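Guides > Tables & Linens > Fitted Table Covers > Set-up, section 2

We use cookies to keep this site running. Accept / Manage

2. Clearing the table and putting the cover on

Read all of it once before you start. Goes quick after that.
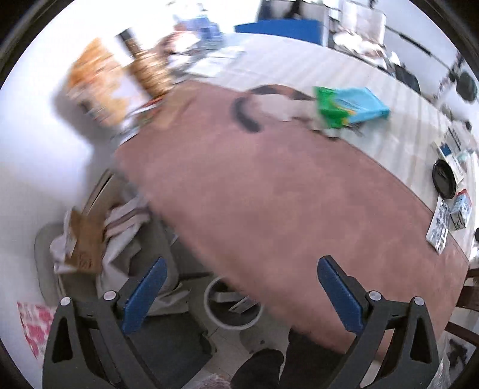
The steps are the same for the oval and the round. Oval people, watch step 6, it's the one that gets sent back to us most. Covers sold under the old Drarow name go on the same way, only the label is in a different spot (see notes).

Before you start

You need: the cover, a dry cloth, a damp cloth, a box or tray for the stuff on the table, 12 clips if your set came with clips. No tools. One person can do it, two is faster on the big sizes.

Papers first. Mail, receipts, school forms, all of it into the box in one go. Don't sort now. You'll sit down and read something and the table won't get done.

Cartons and packets next. Stand them up against the wall end if there's a wall, tall ones at the back. If you want them off the table completely, even better, but they can stay on while you work as long as they're not on the cover area.

Plastic bags: shake out, fold, put away. A bag left under the cover makes a lump and it crackles every time you put a plate down.

CAUTION: Pets off the table before you lift or pull the cover. Cats especially. Claws go into the weave and the cat goes wherever the cover goes. If the cat won't move, go do something else and come back.

Steps

1. Wipe the bare table with the damp cloth, then the dry one. Get the rim as well, crumbs collect there.

2. Wait until it's dry to the touch. Light colored tables take a stain from a wet cover, pink and red ones are the worst for it.

3. Unfold the cover on a bed or a clean floor. Find the label. Label side is the underside.

4. Carry it over folded in half the long way. Lay the fold down the middle of the table, long ends pointing at the long ends.

5. Open the top half out. Don't drag it, lift and drop.

6. OVAL ONLY. Stand at one end and look down the length. The curve of the cover should follow the curve of the table. If one side looks fat and the other thin its rotated. Lift the whole thing and turn it, a little at a time.

7. Check the border. A small topper cover is meant to leave a band of table showing all the way around. A full cover hangs over the edge, 9 inches on most sizes. If you've got band on one side and overhang on the other, back to step 4.

8. Smooth from the middle out with flat hands. Not from the edge in, you'll just push the wrinkles together.

9. Clips, full covers only. One at each end first, then the sides, then fill in between. Toppers don't take clips.

10. Put things back. Heavy things toward the middle.

NOTE: Fold lines from the packet drop out on their own in a day or so. If you can't wait, low iron on the underside with a thin towel between. Never iron it on the table.

NOTE: Mottled and washed colors vary from one piece to the next. Two covers bought together may not match exactly. Not a fault.

NOTE: Drarow label is on the short end, Emeo label is on the long side. Both still go face down.

Keeping it straight

Toppers creep. Kids lean on them, people slide plates. The Trudex under-mat stops most of it, cut it an inch smaller than the cover all around so it doesnt peek out. On a glossy table you'll probably want one. On rough wood, skip it.

Chairs pushed in too hard will catch a full cover and pull. Leave a hand's width.

Pet hair: rubber glove, slightly damp, short strokes in one direction. Sticky rollers work but leave a film on the washed cotton after a while. Comfort Acheampong in our returns room uses a dry dish sponge and says it's quicker than either, try it on a corner.

Washing

Cool wash, on its own the first 2 times. Color comes out in the water, normal. Shake hard, hang by the long side. No dryer for ovals, the curved hem shrinks before the rest does and then it never lies flat again.

CAUTION: No bleach, no stain sticks on the pinks. They leave a pale ring.

If it still won't sit right

Measure the table, both ways, widest points. Compare with the size on the label, not the size on the packet (packets printed before January had the round and oval sizes swapped on one line, sorry). Wrong size, send it back unwashed with the packet.

Section 3 covers leaf tables and tables with a center gap.

Related items
Trudex under-mat, cut to size
Emeo cover clips, pack of 12
Yusof oval topper, washed cotton
Measuring an oval table
Getting wax out of a cover
Section 3: Leaf tables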